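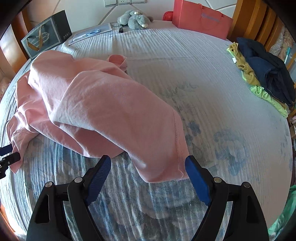 3. Parts storage at the Kasten depot

The new depot has 442 shelf bays on the ground floor, and 123 were still empty when we visited in January. Slow-moving parts from the old Nurkar yard go upstairs. We timed 17 picks from each floor. Upstairs picks took longer, mostly because of the wait for the goods lift.

Sirico filters were kept in two places – by the counter and in bay 100. We suggest keeping them all by the counter.

Cold storage was not part of our study.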